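2018-04-24 - Loja Vostgate, preparação de cestos

Turno da manhã: 225 pedidos, 56 com frescos. O braço Flaltivska pega no cesto pela asa, mas o tempo por pedido continua acima do previsto quando há folhosas. Pressão dos dedos reduzida um nível.

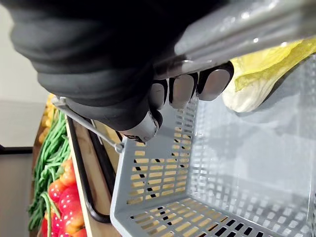 As operadoras deixaram de transportar cestos e passaram à conferência e às substituições. Menos carga nos ombros, mais tempo de pé no mesmo sítio - pedem rotação de duas em duas horas. Falta também definir quem autoriza a paragem do braço; hoje esperam pelo técnico.

Rever a escala antes de agosto. Enviar registos à Doležal.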